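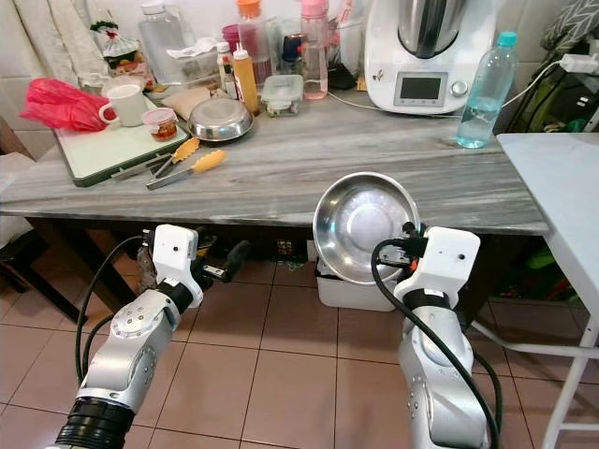 Maarja Stankevičius would have preferred a fixed program, with every motion recorded the night before and played back, and said so while we were still putting the dishes away. Her argument: visitors can't tell teleoperation from playback, playback does not drop things, and the time spent explaining who is driving could go to questions. I disagree on the first point. The Leleo people asked who was driving inside the first minute. I agree on the third.

March 1, 2018. Open day at Plemgate, kitchen cell. Visitors from Leleo in the morning, walk-ins after lunch. Notes written the same evening from the sheet on the clipboard, with corrections from Brunello Melis where my handwriting failed.

Setup

Basar at the kitchen counter, both arms, standard grippers. Base locked. Operator at the leader station behind the screen, spotter on the stop button. Counter left as it is on a working day. We had discussed clearing it down to the board and the bowls and decided against. The working clutter is the case we care about, and the Leleo inquiry was specifically about preparing food in kitchens that people also use for storage.

Arm speed limited to 40 percent of the normal ceiling for the whole day. Grip force limit on Parri left at the everyday value. I wanted it lower for the glass, Nazareno Sartori wanted it unchanged so that the day's logs would be comparable with the rest of the set. Unchanged it was. Noted here in case anyone asks later why the limit differs from what the safety sheet on the door says. The sheet is old and needs reprinting.

Warm-up started at 9 with both arms cycling through the joint ranges. Left wrist rotation showed the same small hesitation near the end of travel that is in the September entry. It clears after a few cycles. Still no cause. Cable routing was checked by hand on both sides before the first run, and the right side was retaped at the elbow.

Morning runs

Tasks in order: tongs to board, mug off board and back, bowl pickup by the rim with presentation toward the visitors, then one arm holding the bowl while the other brings a tool to it.

Tongs. Fine when they lie flat with the handles pointing at the arm. When they roll onto the narrow edge, the fingers close above the metal and come away with nothing. Operator's habit is to nudge them flat with a closed gripper first. It works but looks like a mistake to someone watching, and it was taken for one. Suggest we say out loud what is being done.

Mug. No trouble. Handle not used, grip on the body.

Bowl. Rim grasp with the right hand is solid once made. Getting it made is the slow part. The polished inside throws a highlight back at the cameras and the operator loses the near rim in the wrist view. Maricruz Maldonado drove most of these and switched to the head view for the last stretch each time, then back. She would like a dimmer on the ceiling light over the counter. Cheap, and I have put it on the list. A matte bowl was also suggested from the floor. It would help us, and would hide the problem from whoever inherits it.

Tool to bowl. The longest step and the one people stayed for. Holding the bowl tilted with the right arm puts the wrist close to the edge of its comfortable range, so any correction has to come from the left. Good runs are the ones where the right arm is parked early and then left alone. On the bad ones the operator was chasing with both. Parri logged 118 seconds for the slowest complete pass. I don't have the fastest, the marker was pressed late. Brunello will try to recover it from the joint traces.

Questions from Leleo, with the answers given

Can it wash its own fingers? No. Finger pads come off and are washed in the sink by a person. Body of the gripper is wiped only. They wrote this down.

Does the arm know what it is holding? It knows the opening between the fingers and the motor current. Anything past that comes from the cameras and, today, from the person driving.

What happens on a power cut? Brakes engage, fingers stay where they are. Shown with the stop button and an unbreakable load. I declined to show it with glass.

How many demonstrations before it runs alone? Gave our planning number for this counter, 100 good ones per task, and said that it is a planning number. They asked what counts as good. Nazareno's answer was that the episode ends with the object where it was meant to be and without a contact event above threshold. One of them pointed out that by this rule the nudged tongs would count as good. They do, and I am not sure they should. To discuss.

Could the sequence be changed on the spot? Yes, and we did one: mug after bowl. No reprogramming was involved, just a word to Maricruz. This was the moment Maarja's playback idea would have failed, and I have told her so. Her reply is that with playback nobody would have been invited to ask.

Afternoon

Walk-ins, shorter runs, more talking. Children kept behind the tape, which was set too close to the base on the right and moved back after the first group. Mark the new line on the floor plan.

One dropped tool, left gripper, during the bring-to-bowl step. It fell on the counter and nothing was damaged. Log shows the jaw opening slightly before the drop, so a command and not a slip. Maricruz confirms her finger moved on the trigger when someone spoke to her. Rule for next time: visitors talk to the presenter, nobody talks to the operator. Put it on a card at the leader station.

One unplanned stop, no fault code. Joint temperatures normal. The spotter's sleeve is the leading theory. The button wants a collar round it.

Sound: the commentary was hard to hear from the back row. Nothing to do with the robot but it was the most frequent complaint on the feedback slips.

Data

Morning runs saved and labeled. Afternoon runs saved, labels pending, to be kept out of the training set until somebody has gone through them. Too many were cut short to answer a question. The dropped tool goes in the failure folder with both wrist views.

To do

Dimmer over the counter (me).
Reprint safety sheet with the current force limit (Nazareno).
Left wrist hesitation: swap the encoder cable first, then look at the gearbox (Brunello).
Decide whether a nudge before the grasp disqualifies an episode (all).
Collar for the stop button.
Card for the leader station.
Remo Sanna to send Leleo the finger pad drawings and the cleaning notes, after removing the page about the old adhesive.

Shut down without incident. Arms left in the rest pose, brakes on, leader station unplugged. Left wrist was still hesitating at the last cycle.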